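I've been meaning to write about cardboard ever since we moved to Brellholm in October, and it has taken me until now (August 18, 2025, goodness!) to sit down and do it. Violeta Medina, my neighbor, saves every box flat behind her wardrobe, and she's turned me into the same sort of person. I love that soft gray-brown, all speckled when you get up close.

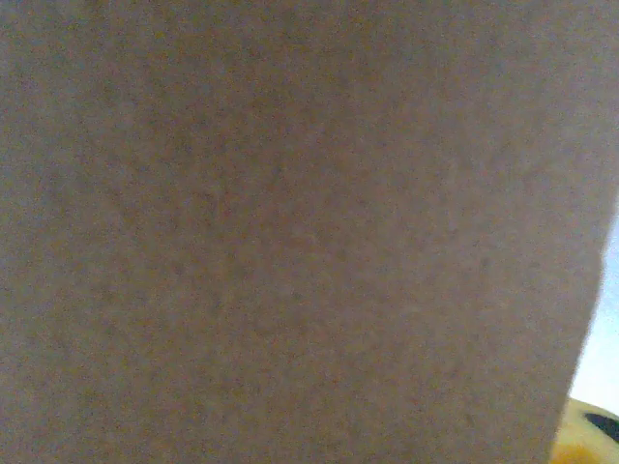
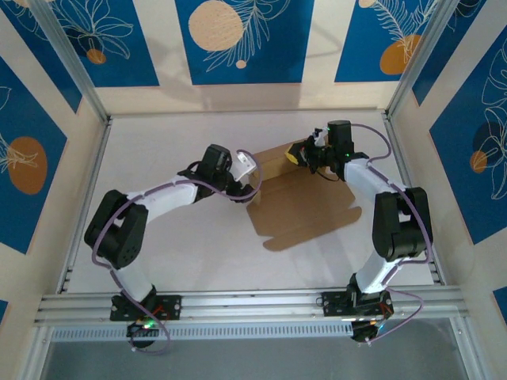

How many flattened boxes is it sensible to keep? I stop at 10, mostly medium ones, and anything that has gone limp at the corners goes out with the recycling. Violeta keeps 70, but she has a much bigger wardrobe, and she did lend me five when my sister moved.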